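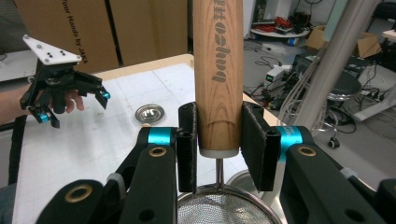 Abelardo Villanueva
Household columnist, Sandhu

Kitchen Gadget Claims: Your Questions

Updated 29/06/2025

I get a lot of mail about kitchen tools and what the packages promise. Most of it comes down to the same few questions, so I keep the answers on this page. I don't take free samples, and I pay for what I test.

Do I need a special strainer for loose tea?

No. A plain mesh strainer that fits over your cup does the job. The "tea grade" ones I've bought cost more and let through the same dust at the bottom of the packet. If the dust bothers you, pour slower and leave the last sip in the pot.

Is finer mesh always better?

Stores would like you to think so. Very fine mesh clogs on flour and gets miserable with tomato seeds. For sifting powdered sugar I want it fine. For rinsing rice I want it just fine enough to hold the rice. If you own one medium strainer, you can skip the set of nesting ones until you catch yourself wishing for another size.

The box says the handle is heat resistant. Should I believe it?

Ask what it means. Resistant to what heat, and for how long? I wrote to Grilberg about that phrase on a spatula last February and got back a very polite letter that didn't have a number in it. Wood stays comfortable to hold for a good while, but it will scorch if you rest it on a burner, whatever the label says.

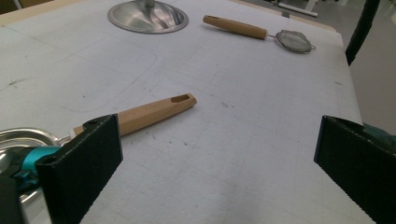

A number on its own isn't proof either, of course. I'd want to know who measured it.

Can wooden handles go in the dishwasher?

Some makers say yes. I've stopped believing them. The wood goes gray and rough, and then the handle starts to turn in its collar. Wash it by hand, dry it with a towel, and don't leave it standing in the sink. A little mineral oil now and then is fine. You don't need the Dilero "wood revival cream" at 20 dollars a jar, which lists mineral oil as its first ingredient and wax as its second.

What does "tested 2000 times" mean?

Could be anything. Opened and closed 2000 times by a machine? Washed? Looked at? Enitz prints this on a can opener and the instruction sheet never explains it. My own opener has no such claim and has outlived 2 that did.

Are expensive whisks worth it?

I can't tell the difference in the eggs. A heavier handle may feel nicer, and if you bake every day I suppose that counts for something. My editor, Ebbe Söderlund, disagrees with me on this and has asked me to say so.

How do I get burnt milk off mesh?

Soak it in cold water first, then scrub from the outside with an old toothbrush so you push the bits back out the way they came in. Baking soda helps. Steel wool snags on the wires and bends them.
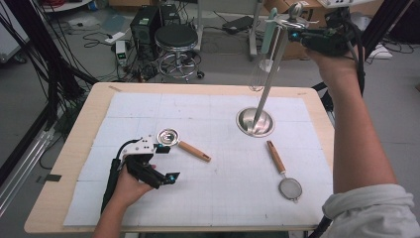 If the mesh has already pulled loose from the rim, stop scrubbing and buy a new one. I've seen repair tips with fishing line and I wouldn't eat anything that went through it.

Do "lifetime" guarantees pay out?

Sometimes — if you kept the receipt, registered online and are willing to pay the return postage. On a cheap tool the postage alone can eat up the point of it. Read what they call "normal use" before you count on anything.

Will you test something I bought?

Maybe. Write to me care of Sandhu, keep it under 500 words, and copy out the claim exactly as it's printed on the package. Please don't mail me knives.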